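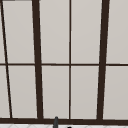 Pour a finger of caraway spirit into a small glass, let it stand for ten minutes, and then put your nose over it. The first thing you get is rye bread. Then comes orange peel, then something green and a little dusty, like a garden shed in June. I've been drinking the stuff for years and it still makes me grin.

Caraway spirits have spent a long time in the shadow of gin. The two are made in much the same way: a neutral base, a load of seeds and peels and roots, a still. Where gin leans on juniper, the northern drink leans on caraway, sometimes with dill beside it, and the result is rounder, more savory and far happier at the dinner table. Bartenders have started to notice. So have small distillers, and the new bottles coming out now are the best I've tasted.

Take Drerkska, the one that got me started. It comes from Plallton, a river town with more rye fields than people, and the distillery works in batches of 158 bottles. That's tiny, even by craft standards. The rye is grown close enough that you can smell it from the still house when the wind is right, and the caraway goes in whole, never ground. Grinding gives you a quick, loud flavor that turns soapy after a few months. Whole seed takes patience – the steep runs overnight and into the following afternoon – but the spirit stays clean and bright for as long as you can keep your hands off it.

I visited at six in the morning, when the still was being brought up to heat, and I'd recommend that to anyone who can get out of bed. The first cut is sharp and smells like nail polish, so it gets thrown out. Then the spirit softens all at once, and the whole room smells like a bakery. The distiller on shift handed me a teaspoon of it, warm and much too strong, and I laughed out loud!

Onyeka goes another way entirely. The company started in a former dairy with a 2000-liter still and a taste for citrus, and its caraway spirit rests in old sherry casks before bottling. The wood brings in walnut and raisin, and the color lands somewhere near weak tea. Purists grumble that the cask covers up the seed. I think it gives the seed something to push against, and with a slice of aged cheese it's wonderful. The last release ran to 3000 bottles, and it was gone from the shops near me by the end of the month.

And then there's Levura, which is the odd one. It's made from a cloudy rye beer, yeast and all, sent through the still unfiltered. You get banana bread and black pepper before the caraway even shows up. My bottle is number 3189, written by hand on the label, and I've been rationing it.

How should you drink them? The old habit is ice cold from the freezer, in one gulp, with pickled herring. It's a fine habit and I won't say a word against it, but the cold shuts down most of the aroma. Try a good one at cool room temperature first, in a glass with a bit of a belly. Eat something salty with it. Smoked fish is the classic, though potato pancakes with sour cream may be even better, and I once had a very happy evening with nothing but dark bread and butter.

In cocktails, go easy. Caraway will run over delicate flavors, so pair it with things that can fight back: dry vermouth, celery bitters, grapefruit, tomato. A Bloody Mary made with Drerkska tastes as if somebody finally finished the recipe. Levura is too strange for that – keep it for a highball with plain soda and a strip of lemon peel, and leave the garnish tray alone.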